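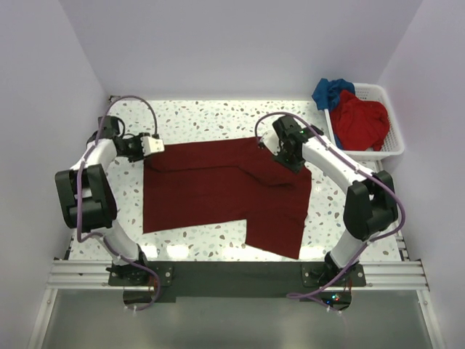 February 21, 2024

Posted in: Student Projects / Build Log

Folding, maroon one. Continuing from where Pongsak left it. Started late, someone had the bench power supply and I had to go find it.

Goal for today is still just the second fold. Not the whole pile. We said that in September and then kept trying the whole pile, so writing it here again: SECOND FOLD ONLY.

Left gripper pins its corner, right one does the lifting. Tried it the other way first and the left wrist runs out of travel before the cloth clears the table. Swapped roles, better straight off. Charito had suggested the swap ages ago, it's in her notes, I didnt read them. Sorry Charito.

Run of 12 with swapped roles. 10 got a decent grab on the right corner. The other 2 closed on nothing and carried on through the whole motion as if they had it, very proud of themselves. Need a check after close: if the fingers shut all the way, stop. Pongsak says he has half of this written on the Giltwood branch. Half which way, will ask.

Problem of the day is the bottom edge. First fold never comes out square. One side ends up lower than the other and you get a step in the middle, then the corner finder takes the step for a real corner. Top edge is fine, it's only ever the bottom. Things to try:

- move the first grab in toward the middle a bit
- slow the lay-down, esp. the last part
- ignore any corner that isn't near the outside of the shape (Charito's idea, quick, do this first)

Did the third one before lunch. Helps. Doesn't fix the fold, obviously, just stops it chasing the wrong corner. The Flatness score still comes out too kind on these, it barely notices the step because the cloth is flat, just not straight. Might need a second number for straightness. Don't want to rename Flatness now, it's all through the report.

Light table: turned up bright the dark cloth stands out really well and the mask is clean nearly all the way around. Glare spots near the front edge are still there but they stay put so I've masked them out. If anybody moves the table they will have to redo the mask!! File is in the Caldeira folder, same place as the calibration.

Cables. The purple ones loop out over the table at the top and I don't love it. Hasn't caught on the cloth yet. More ties closer to the wrist would pull the loop in, but leave enough slack for the wrist to turn or we'll be replacing a connector again. Will do both arms same time so they match.

Red and blue stay in the basket for now, not touching those until maroon is reliable. The dark colour is easy mode, I expect the red will be different again.

Clemeo demo: they want one fold start to finish, no hands. With the empty-grab stop in, I'd be OK showing it. Without, no.

1930, packing up. Logs copied over. Left to do: ask Pongsak re branch, ties, slower lay-down, and put the power supply somewhere with our name on it.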